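Under-14s moved up a year - does she have to sit out the regional camp?

Catherine McIver
Daughter plays guard for Nakari, under-14s, been asked to play up with the under-16s from December. Great, except the Geerts camp form wants one age group only and her coach has put her down for both. Form number 1892 if that helps anyone. Do I send it in for the younger group or the older one? Club secretary not replying. She's small for her age and I don't want her flattened by girls two years older - but she'd be gutted to miss it.

Donnie Matheson
Older group. Always the older group, they get seen by better coaches.

Gregor Matheson
Ignore my brother, he says that to everyone. At Geerts it goes by date of birth, not by what team you turn out for at the weekend. So if she's still under-14 on the day camp starts she goes in the younger group, and playing up makes no differnce. My lad did exactly this when he was at Brotitmont. Put the team she plays up with in the notes box at the bottom.

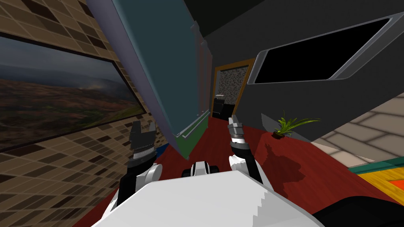

Then ring them, don't email. Ask for whoever does the guards' sessions and say she's playing up - they moved mine across for the afternoon scrimmages after one morning, no fuss. Bring both shirts, and her own ball with her name on it.

Sándor Barta
Gregor is right on the birthday thing. Only to add - get the coach to cross out the second box and sign next to it, ours came back in the post becuase both were ticked. Cost us 2 weeks.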